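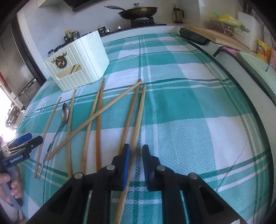
I've had the Gellis kit for 13 days now, so I can finally write up what I think of it. Gellis sells a pair of hand-held grippers with cameras on them, and you record yourself doing chores so a robot arm can learn from the recordings later. We run ours on plain kitchen jobs. Chopsticks and a metal spoon laid out on a plaid tablecloth are a fair test, as a chopstick lying across two others is hard to pick up cleanly with two flat pads. The blue pads grip thin wood better than I expected. The spoon handle is slippery and took me a lot more practice.

Setup was easy. Charge both units, pair them, wave them at each other until the light settles. Yara Haddadin did it on a Tuesday before her coffee was ready. The app is the weak spot. It logs you out between sessions, and twice it lost the name I had given a batch.

Gellis says the storage holds up to 3,000 clips. I haven't come close. A session of 40 is enough for my wrists, which is my main complaint. The grippers are heavy at the front and the handle is too thick for a small hand. Sheila Heywood tried the Travar set last May and said the handles were thinner but the pads wore out fast.
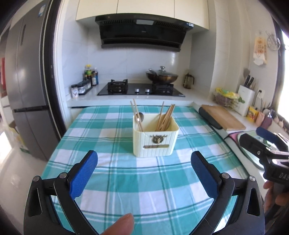 Chopsticks in the holder with the deer head, spoon in with them.

Support answered me in 2 days and sent a new charging cable without arguing. The carrying case is poor and the zipper already sticks.

I would buy it again for tabletop work. For anything heavier I'd wait and see what Kuo brings out. Next I'm going to try it on folding dish towels.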